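A Friday night at Birkier Road

29 August 2025

So I finally went to see Sandley play at their new old ground. I say new old because they've been away from it for two seasons while the main stand was rebuilt, lodging at Plarkero Park across the river, and I'd honoured my promise not to set foot in Plarkero Park. (My grandad would have haunted me.)

Getting in was easy enough. The turnstiles on the Birkier Road side are still the old iron ones, painted green now, and you still have to turn sideways if you've got a bag. I had a bag. The programme was good, proper paper and everything, with a two-page piece on how the pitch used to slope so badly towards the allotments that visiting captains always asked to kick uphill first and get it over with. They've levelled it! I'm a bit sad about that, though I expect the left-backs are thrilled.

The new stand is smaller than I'd pictured but it feels close to the pitch, and the roof keeps the noise in beautifully. I'd paid extra for a seat in the middle and then spent the second half standing behind the goal anyway, where I've always stood, next to the same bit of railing. The crowd was given out as 2637 and there was a big cheer for it. When I was a kid we'd have been happy with a quarter of that on a wet Friday. 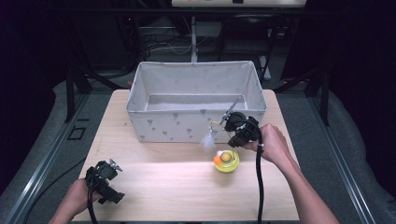 The match itself, then. We were playing Nakamura Athletic, the old works side, who always turn up with enormous centre-halves and a drummer. They scored first, from a corner, obviously. I've watched us concede from corners in every weather going and I still shout "somebody pick him up!" as if it might help. We got one back just before half time with a lovely low cross and a tap-in, and then the second half was mostly throw-ins until our substitute winger cut inside and hit one from miles out. In off the post. I hugged a man in a cagoule.

2-1, and the last ten minutes took a year.

A few grumbles. The queue for tea is worse than before, with one hatch serving the whole home end, and the chips have gone up again. The scoreboard had us down as the away team until well after kick-off. And I do miss the old clock, which was never right but gave you something to moan about.

Walked home the long way past the allotments with my scarf still on, far too warm for it. Next home game is the cup replay, if we manage to draw the first one. I've already told work I might have a dentist's appointment.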